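Cahier d'atelier – mars, 8 h 40

Repris ce matin le fichier des tirs de Nolby. On m'annonce un modèle de buts attendus qui « voit » que l'équipe surperforme depuis l'automne. Je demande à voir. 518 tirs en tout, dont 337 dans le jeu, le reste sur coups de pied arrêtés, et personne n'a vérifié que les deux sont codés pareil.

Premier sondage à la main sur 200 tirs : la distance au but tient, l'angle beaucoup moins. Fledlow arrondit les coordonnées quelque part entre l'export et notre table. Je n'ai pas trouvé où.

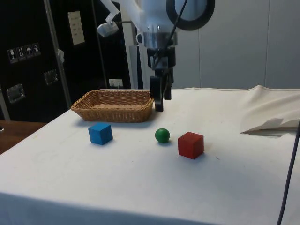 Table, panier et cubes.

Autre doute : Tilahun nous vend un indice de pression du défenseur calculé sur le suivi optique. Sur les corners, l'indice grimpe dès qu'il y a du monde dans la surface, que le tireur soit gêné ou pas. Autant compter les maillots. Je le retire du modèle jusqu'à nouvel ordre, et si le score ne bouge pas on saura ce qu'il valait.

11 h 15 – retiré. Le score ne bouge pas.

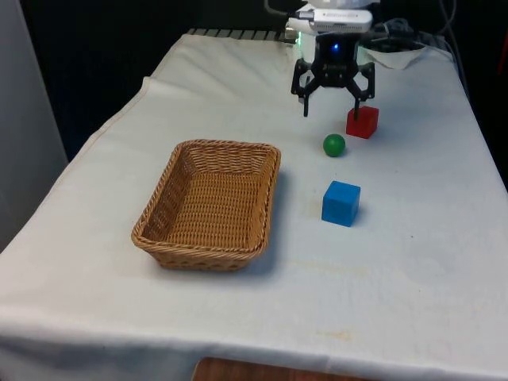
Cellule Analyse du jeu – Atelier données, Fakurex

Relancé sans les penaltys, qui n'auraient jamais dû entrer là-dedans. La fameuse surperformance de Nolby se réduit à 2 buts. Deux frappes lointaines déviées feraient le même effet. Je ne vois pas comment on bâtit un discours sur le « sang-froid » des attaquants avec ça, mais je sens qu'on va me le demander.

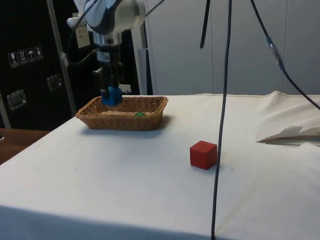 Cube bleu dans la pince, au-dessus du panier.

Reste à faire :
– retrouver l'arrondi de Fledlow (demander l'export brut, pas la version nettoyée) ;
– recoder les têtes, mélangées aux reprises du pied dans une partie du fichier ;
– refaire le découpage par mi-temps, celui du mois dernier oublie le temps additionnel.

Pas de graphique envoyé au staff tant que les têtes ne sont pas propres.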